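Darnora Completes New Floor Markings at Fadunham Hall

GOVMONT — Darnora, a supplier of floor tape and shop signs, has finished laying new floor markings at Fadunham Hall, the shared workshop building on the east side of Govmont. The work began in June and was done in the evenings so that tenants could keep their regular hours.

The project replaces painted lines that had worn away in the busiest parts of the building. Tenants had been marking their own areas with whatever tape they had, and the layout no longer matched the floor plan posted at the front desk.

Darnora used its Matei floor tape for the job. Crews put down about 430 yards of it, marking the edges of 39 work bays, the main aisle and the space in front of the loading door. The old paint was scraped off first, and the floor was washed and left overnight before any tape went down.

"Most of the time went into cleaning," said Halvard Lie, project manager at Darnora. "If there is dust or oil under the tape, the corners come up in a week. Once the floor was ready, we could do a full row of bays in an evening."

The tape is 2 inches wide and is pressed down with a weighted roller. It can be pulled up in one piece when a bay is moved or made larger — a common request at Fadunham Hall, where tenants change the size of their space several times a year. Short sections can also be cut out and replaced without redoing the whole line.

Tenants are asked to keep carts, cords and pallets inside their own lines, and to keep the main aisle open at all times. A revised floor plan is posted at the front desk and beside the loading door. Requests to move a line should be made in writing to the front desk, and changes will normally be made within two weeks.

Darnora will return twice a year to check the markings and replace damaged sections. Spare rolls are stored on site, and front desk staff have been shown how to make small repairs between visits.
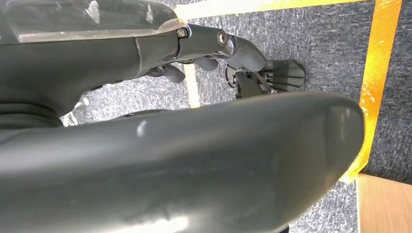

Floor Marking

Yellow tape on the floor at Fadunham Hall. Matei tape is sold by the roll to workshops, schools and warehouses. Darnora also offers a site visit, in which a crew member measures the floor, tests a short strip of tape and prepares a written quote. Orders of 40 rolls or more ship free within the Govmont area.

About Darnora

Darnora supplies floor tape, wall signs and storage labels to workshops and small plants. The company is based in Govmont and has its own laying crew.

Press contact: Halvard Lie, Darnora, Govmont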